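Trunwood Robotics Club
Minutes of the June meeting, 6.30 pm, workshop

Present: Aldana Ojeda (chair), Widad Bataineh, Nadja Marti, Mechthild Steiner, Hermine Zürcher (minutes)

1. Last minutes
Agreed, with one correction: the spare servo horns are in Nadja's drawer, not the blue cupboard.

2. Bathroom task for the Gatano student round
Aldana read out the rules again, as two of us had missed the change. The task is now tidying a washstand. Each team hands in recordings made with a hand-held gripper, and the arm has to learn the job from those. We all like this much more than last year's block stacking!

Widad reported a total of 574 recordings so far, 29 of them made since the last meeting by the younger group, who have really taken to it. Some are lovely, slow and steady with a clean approach. A few start with the fingers already half shut and will have to be done again. She would like everybody to begin with the fingers fully open and the soap dish straight ahead, further back on the table. 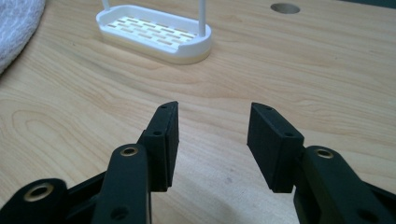 Nadja felt that always starting from the same side would teach the arm one corner of the table and nothing else, and asked for the dish to be turned and shifted between goes. Widad was happy with that as long as the fingers still start open. Agreed. Nadja will draw up a list of starting positions and pin it by the door.

Mechthild asked whether the towel counts as an obstacle or as something to be folded. Under the rules it may be nudged but not lifted. Folding would be a wonderful thing to try after the competition, and Hermine has put it on the wish list.

3. Gripper pads
Long talk about grip on smooth plastic. Mechthild has drawn a new pad with shallow ridges and will print 3 pairs in different depths. Test on the dish first, then the cup. Please write the depth on the back of each pad in silver pen, as last time we could not tell them apart.

4. Training run
First run with the arm, which we are calling Flumar after a close vote. Aldana wants 500 good recordings sorted before we start, so the half-shut ones come out first. Widad and Nadja to sort.

5. Any other business
The Steiner family has offered a second table for the summer. Accepted with many thanks.
Hermine needs names for the competition T-shirts, with sizes, by the next meeting.

Closed 8.10 pm. Aldana and Mechthild stayed on to start the first print.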